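Robots learn to pack the cable by hearing what went wrong

By Yoon-hee Hong

A research group at Plosside has published a method for teaching two-armed robots to put small electronics into cardboard boxes. The difficult item is the one most people would not think about: the power cord.

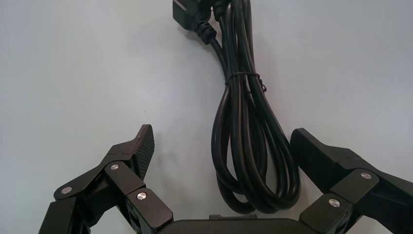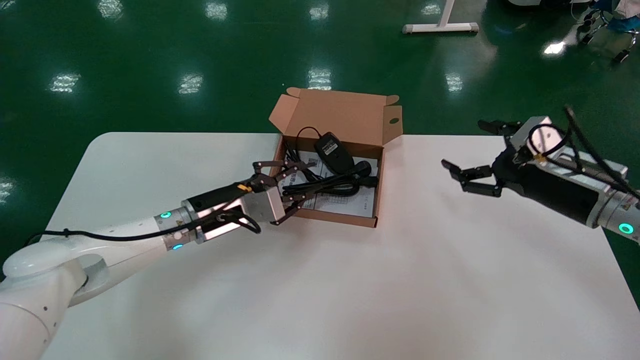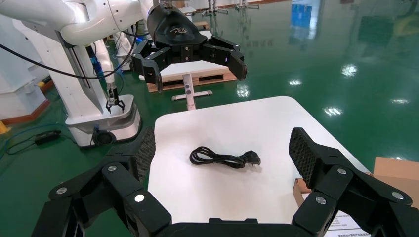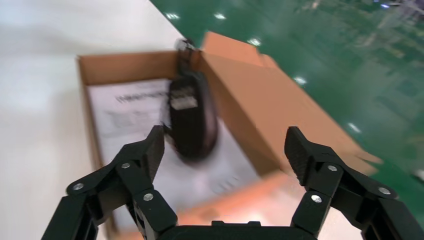 Packing work with cords, a computer mouse and a cardboard box. The second picture shows both arms at the table; the first, third and fourth are views from cameras at the grippers.

Boxes and hard plastic parts keep their shape when a gripper closes on them. A coiled cord does not. The loops open, the plug turns to one side, and the robot's plan is out of date before the arm has moved. In earlier tests the group saw many grasps where the fingers held one loop and left the others on the table.

The new method, called Roketari, starts from ordinary training material. Human operators guide the arms through the packing task, and the system records the camera views together with the arm movements. For this study the group collected 3,753 recordings, all with household and office items.

The difference comes in the next step. Most learning methods of this type keep the good recordings and throw away the bad ones. The Plosside group kept 798 recordings in which something failed, and a person marked the moment when the mistake began. The robot then learns two things from the same material: how to do the movement, and how to notice that it is starting to go wrong.

"If you only show success, the robot has no idea what to do after a bad grasp," the group writes in its report. "It continues as if the cord is in its hand."

With Roketari, the arm that is not holding anything can also help. When the system judges that a grasp is weak, it may open the fingers and try again from another side, or ask the second arm to come closer. The choice is made from the camera images alone — there are no touch sensors in the fingertips in this version. The small cameras at the grippers are important for this, as the main camera often cannot see the lower loops of a cord when an arm is in front of it.

The group compared the method with the same learning system trained on successful recordings only. Both packed the computer mouse well. With the cords the gap was large: the older version stopped or dropped the item in 15 of the test rounds, and Roketari in 2. Test rounds used cords with different plugs, some tied and some with the tie removed.

There are limits. The robot is slow, and a worker with some practice would finish the box much earlier. Marking the mistakes by hand also takes a lot of time, and two people did not always agree on the moment when a failure began. The report gives one page to this problem and suggests marking a short period in place of a single moment.

A second test site, in Hadlow, is now repeating the work with a different type of gripper. The group there wants to know if the marked failures from one robot can be useful for another one, or if each machine must make its own mistakes first. Results are expected in June.

The recordings will be shared with other laboratories through the Bùi archive, together with the marks for the failed rounds. The group says that the trained system itself will come later — the code is still being cleaned, and some parts of it work only with the arms used at Plosside.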